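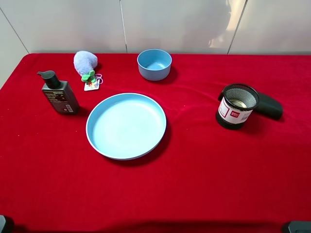 **Reporting period:** July to October
**Submitted by:** Ruba Tarawneh, program lead, Skaltis
**Grant component:** Municipal budgeting and public consultation, Jiden and Toom districts

## Status

Work under outputs 1 and 2 is on schedule. Output 3 is one month behind.

## Output 1: Staff training

Training on budget consultation was delivered to 40 municipal employees in Jiden and Toom. Sessions covered notice periods, the drafting of plain-language budget summaries, and the recording of comments from residents. Toom asked for a repeat of the session on recordkeeping, which is planned for November. The cost fits within the existing training line.

## Output 2: Neighborhood hearings

Both districts held hearings on their draft budgets, 24 in total. Written minutes have been received for all but two. Residents submitted 200 comments, mostly on street lighting, drainage and clinic hours. Jiden has published its replies. Toom has drafted replies and is waiting for sign-off from the finance office.

## Output 3: Shared complaints register

The register is in use in Jiden. In Toom, the old paper entries use a different set of categories, and 11 of these have no match in the new form. A mapping table was sent to the district clerk in September and is under review. Entry of older cases will start once it is approved.

## Budget

Spending is below plan on travel and on plan for all other lines. We request approval to move the unspent travel funds to data entry in Toom.

## Next period

- Repeat recordkeeping session, Toom
- Collect the missing minutes
- Approve the category mapping and begin data entry
- First planning visit to Endon, dates to be agreed with the district council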